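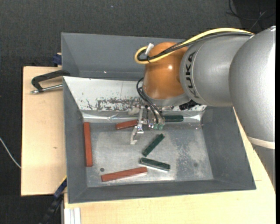 Woodshop & Storage Basics, handout 4
Bins, blocks and putting stuff back
Notes for 2nd May (C. Pollock, typed fast, sorry)

Read before lab. Bring the worksheet from handout 3, signed.

1. Where we are

Last time: shelves, loads, labels. Today: open bins for small solid parts. Means blocks, offcuts, short dowels. Not screws, not hardware, those are handout 6.

Nazma Bandara's section is a week behind us so don't share the answers to the drawer problem yet. Please.

2. Words you need

Bin: open top, no lid. If it has a lid it's a box. We will fight about this in class, fine.

Flare: how far a wall leans out from the floor of the bin. A wide flare makes the mouth bigger than the floor. Easy to reach into, eats table space.

Steep wall: close to straight up. Saves room, but you scrape your knuckles on it when a block sits tight against it.

Footprint: the space the bin takes on the table. Measure at the WIDEST point. Usually the rim, not the floor. Half of you got this wrong on quiz 2.

Mixed load: more than one kind of part in the same bin. Color counts as a kind if color means something in your system.

3. Sloping sides, good and bad

Good:
- parts slide down to the floor by themselves
- hand goes in at an angle, no need to tip the bin
- you see the far corner without leaning over

Bad:
- long pieces can end up resting on the slope, one end high
- two flared bins side by side leave a dead gap between them at table level
- people measure the floor and then the thing doesn't fit on the shelf (see footprint)

Walls don't have to match. One narrow steep side and one wide flared side in the same bin is OK, just put the wide side toward whoever is reaching in. Sarmīte Koppel lays out the whole Brirnunholm tool room this way, wide side to the aisle, and her return times are better than ours. She'll come talk in July if the room is free.

4. Two colors, one bin

Case to think about: six long blocks, three reddish brown and three dark green, all in one gray bin. Sort them or not?

Depends what the color is for.

a) Color = size class. Then sort. Someone grabs green expecting green size.
b) Color = owner or bench. Sort, or put in a divider. Divider is cheaper than a second bin.
c) Color = just the paint we had. Leave them. Sorting costs time and gets undone by lunch.

With a small number of long pieces a divider can be more trouble than it's worth, you lose the width and then nothing lies flat. Try laying them all the same direction first. Bjartur says lay them across, I say along. Try both in lab and write down which one you could empty faster.

5. Wear

Look at the walls before you fill a bin. Scuffs on a pale panel show up dark and you'll see them right away. On gray ones run your hand over it. Flaking is the thing to watch, flakes get on the parts and then on your glue surface. Wipe or replace. Scuffs with no flaking, leave it alone.

Shiny strips and tapes along a bottom edge: press down any wrinkles you find, parts catch on a lifted edge. If it won't go flat, peel and redo. Don't put a second layer over the frist.

6. What goes under the bin

Bare wood tabletop is fine for light loads. For anything you drag, put felt under. Dragging a loaded bin across pale wood leaves marks and you will be the one sanding. Never on the floor in a walkway, even "for a minute".

7. Lab task

Pairs. Yaroslav Kushnir has the bin sign-out sheet, bin numbers go on your worksheet (mine is 1561, don't take it).

- measure floor and rim, both directions
- work out the flare for each wall separately
- load the long blocks along, time the unloading
- load them across, time it again
- sketch from above, mark which side you reached from
- say which of a, b or c your color system is. One sentence

Max load for the Irnura shelves is 600 grams per bin for this exercise, weigh it. You have 17 minutes for the timed part, so agree who holds the clock beforehand.

Worksheets in the tray by the door. Late ones lose 2 points.

8. Reading

Tkachenko notes, the chapter on open storage, skip the pallets part. The Dinuria catalog pages are only for the drawings, dont buy anything.

Next: dividers and liners. Bring scissors and a ruler that isn't chewed up at the end.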